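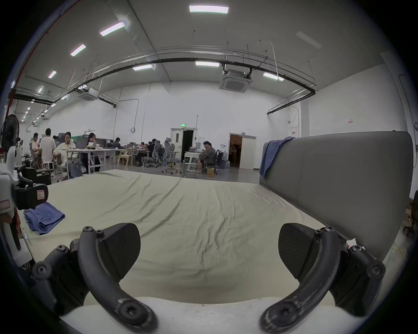
Wovullow refits bed and folding area at Kulik hall

22/06/2018 — Wovullow has set up a bed and a folding station in the open-plan hall at Kulik, where the firm runs its practice sessions in household linen care. The area covers 80 square meters and replaces two smaller rooms on the floor below.

The bed has a gray upholstered headboard and is made up with a pale sage-green fitted sheet. Fitted sheets were chosen over flat ones for the first series. "A flat sheet shifts when you work on top of it," said Nisreen Twal, who wrote the task list. "With a fitted one, the surface stays put and you can look at the garment."

Bulky bedding is handled as a separate task. It is gathered into one bundle before the bed is stripped, and small items are dealt with after that. A blue cloth lying across a pale, quilt-like bundle is a typical starting point. 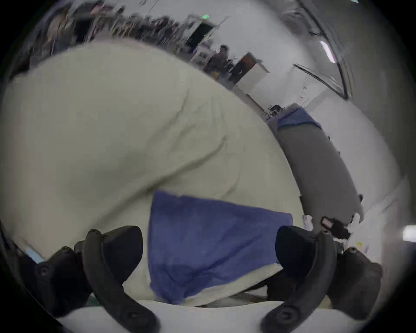
Shirts on a round table

Button-up shirts are done on a round table with a cream-colored tablecloth. The shirt is spread out first, then pulled straight from a corner and from the lower hem until the broad creases run out. Sleeves come next. The collar is left until the body lies flat.

Hugo Iglesias, who plans the sessions, said the cloth adds a little grip compared with a bare top — enough to keep a sleeve where it is put. The limit for one shirt is 65 seconds, from spreading to final fold.

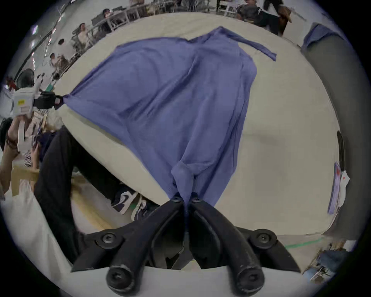
Schedule

The first series consists of 300 folds, split between shirts and flat cloths, and runs for 21 working days. Linen is washed by Nseir and returned unironed. Results will be passed to Clekska, which is revising its folding guide. Questions about session times go to Ziad Haddad at the Kulik front desk.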